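作業ノート 3月 月曜 Mistness 家事アーム評価キット 試用2回目
記入:寝室担当
共有先:Parvaneh Sharifi、Arash Safavi

9:40 開始。先週の続き。Azimi から借りているキットの試用期間がまだ残っているので、今週は寝室の衣類と床まわりを見る。台所の分は Arash のノートを参照。

構成は前回と同じ。両腕、グリッパ2、頭部カメラ1、手首カメラ2。ソフトは Grivolano の操作パッケージ、届いたときの版のまま。更新の案内が来ているが、比較できなくなるので返却まで当てない。

起動から腕の原点出しまでは手順書どおり。手順書の図とコネクタの並びが左右逆なのは前回も書いた。Azimi に連絡済み、返事待ち。

10:15 手首カメラの確認。床に近い姿勢で腕を動かしながら録画して、あとでコマ送りで見た。細かい柄のカーペットだと、少し動いただけで筋が流れる。露出は自動のまま。手動にする項目は設定画面に見当たらず、Parvaneh が設定ファイルの中で見つけた。値の単位が書いていない。200 にすると暗すぎ、900 で見られる明るさになったが、今度はぶれが増える。中間はまだ試していない。
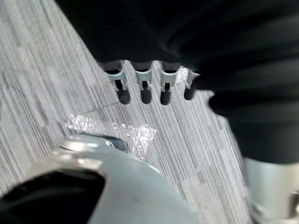
手首カメラ、腕の移動中。カーペットの筋が流れている。右上の黒いひだ状のものが大きく入り込む。

手首の映像で困るのはぶれより遮られる面積のほう。下は自分のグリッパの胴体、上は黒いひだの部分で、床が見える範囲がかなり狭くなる姿勢がある。カーペット上の光る点も気になる。画面ではビーズのように粒で写るので、小物検出の誤反応になるかもしれない。検出側のログは別途見る。今日は検出を切って録っているので、まだ何とも言えない。

カタログの「床上の小物に対応」は、どういう床での話か書かれていない。質問票に入れる。

11:30 寝室の配置。作業はベッドの上の衣類を取って手前のテーブルへ移す、の一つだけにした。衣類は緑系のシャツと黒いもの。畳まずに置く。掛け布団は白。

床の目印はテープ。白いテープと透明テープの両方を使っていて、頭部カメラからの見え方が違う。白はL字の形がそのまま読める。透明のほうはしわのところが光って、形より反射が先に目に入る。目印として自動で読ませるなら白に統一したい。
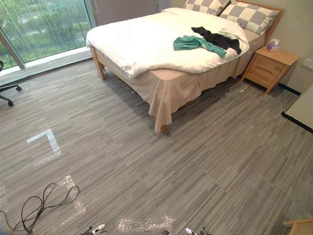 衣類の色の組み合わせは次もこのままでいく。黒が緑に重なった状態で、境目を正しく取れるかを見たい。操作パッケージの領域分割では、同じ色の布が重なると一枚として扱われると説明書にある。違う色なら分かれるはずだが、その条件での数字は載っていない。

ケーブルの置き方は要改善。手前の左に巻いて床に置くと透明テープにかかる。次回から壁側に寄せる。これはキットの問題ではなく、こちらの段取り。

13:50 昼のあと、ログ容量の確認。午前の録画とセンサ値で 1,465 MB。手首カメラの片方を止めれば減るが、評価中は全部録っておく。転送は Flamside の保管サービスを使う契約になっていて、試用期間中は上限があるらしい。上限の値は見積書の別紙にあるとのことで、Arash が確認中。手元のディスクにも同じものを置いた。

14:30 非常停止の確認。腕を低速で動かし、押しボタンで停止。復帰時にエラー 507 が出た。手順書の一覧に 507 がない。電源を入れ直すと消える。もう一度同じことをして、同じ番号が出た。再現すると見てよさそう。Azimi への質問票の先頭に置く。導入するかどうかに一番効くのはたぶんここ。毎回電源から入れ直すのでは現場で使えない。

今のところの感触。腕の動きはなめらかで、音も気にならない。書類が弱い。単位、エラー番号、対応する床の条件、どれも問い合わせないとわからない。Parvaneh は保守契約の返答時間を先に決めてから機能を見るべきという意見で、私もそれに近い。Arash は露出とエラーが片付けばもう一期間借りてもいいと言っている。

次回まで
・露出を 200 と 900 の間で数点録る(Parvaneh)
・エラー 507 の問い合わせ、ログ添付(私)
・別紙の上限確認(Arash)
・床の透明テープを白に貼り替え
・ケーブルを壁側へ
・検出を入れた状態で同じ床をもう一度録る

16:10 終了。腕は格納姿勢、主電源切。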